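Linari Shared Workspace Program
Progress report to the funder, second period
Submitted 9/21/23

Scope of the period

Work since July has covered two items in the agreed plan: the handover rules for tabletop sheet and tray tasks, and the revised logging form. The third item, the draft clause on stopping distances, moves to the next period. Bimla Rajput has been told and has adjusted the schedule.

Handover rules

Version 2 of the rules was issued to both sites. The main changes are as follows.

The operator presents an item from the side of the table opposite the arm. Reaching across the gripper is not permitted while the arm is enabled.

A sheet is held by its edges, with both hands, and kept clear of the gripper fingers. The operator does not release it over a moving arm.

Trays stay on the tabletop during a run. If a tray has to be changed, the run is stopped first and the change is logged as an intervention.

Finger pads are inspected at the start of each session. A worn or lifted pad is replaced before the arm is enabled, and the replacement is entered on the form.

Cables on the floor near the operator's position are to be routed or taped. This rule was advisory in version 1 and is now mandatory. Compliance is uneven and will be checked again.

Logging

A total of 929 runs were logged in the period. Of these, 645 were recorded on the new form and the rest on the old one. The two forms use different codes for an interrupted run, so the figures should not be merged until Lemlem Negash has finished the mapping table. The Clustex export currently drops the comment field, and a fix has been requested.
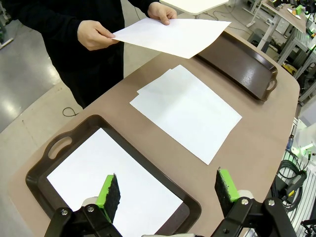

Leonilde Caldeira
Technical Lead, Handover Rules

Paper remains the least forgiving material in the set. Single sheets bow when held by the edges, and stacked sheets tend to shift against each other, so the rules now treat a single sheet and a stack as separate item types. A sheet lying flat in a tray is a third type, with its own approach height.

Open points

Jimadent has asked whether the two-hand rule applies to rigid items. Our position is that it does until the test data says otherwise.

The Vilela site needs one more training session before it can work to version 2 without supervision. Maeve Ó Conaill will run it.

Spending is within the approved budget line. No change to the total is requested.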